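From: Shakuntala Shakya
Date: Feb 26, 2022
Subject: Re: [cell-care] Fan cell, lamp and wrist views

Eun-ji Bang wrote:
> The Raju arms are fine again. I moved the lamp closer, reran the
> Mivo calibration and did 369 cycles without a fault. I think we
> can close the ticket and leave the finger pads alone until August.

I'd hold off on closing it. A cycle without a fault only means the controller didn't complain. Look at what the wrist gets on approach:

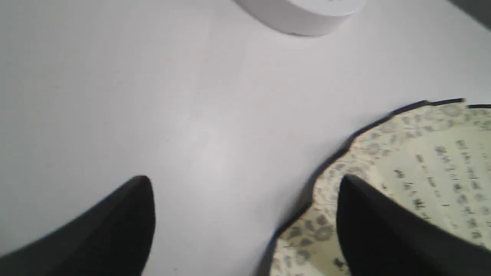 Wrist view, fan at lower right, fingers open.

The writing is mush, though the flowers on the border still read. Maybe that's focus, maybe it's motion. Mivo recalibration fixes neither, whatever Fillora's manual promises.

Then the lamp. Closer is brighter, sure, but I don't see how this helps anything that has to find a fold:

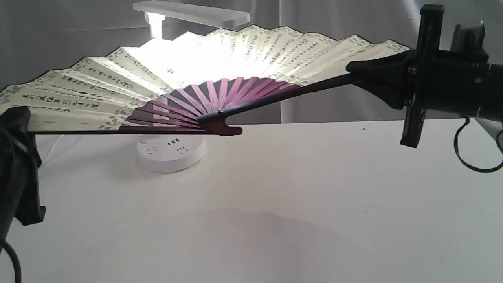 Both grippers on the fan. Note the washed-out patch left of center.

Please back it off before anybody touches a threshold again.

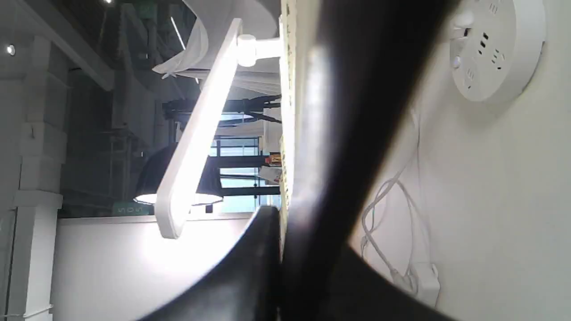
Cable routing is my other gripe. Everything hanging off that round power strip should be tied down before the next long run. The white cables on the wall are in loose loops, and a wrist that swings past them will find one sooner or later. Two ties and a clip would do it - I have a bag of them.

On the pads, Luvier quotes 900 cycles between checks. Our log is at 1,121. I don't trust their number much, but I trust "until August" less.

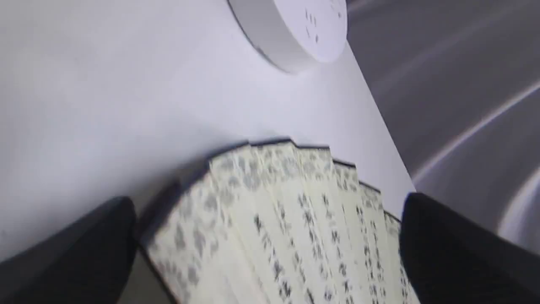 Wrist view again, fan between the fingers, lettering blurred.

Send me the exposure settings for both wrists and I'll compare them Monday. Ticket stays open.

Shakuntala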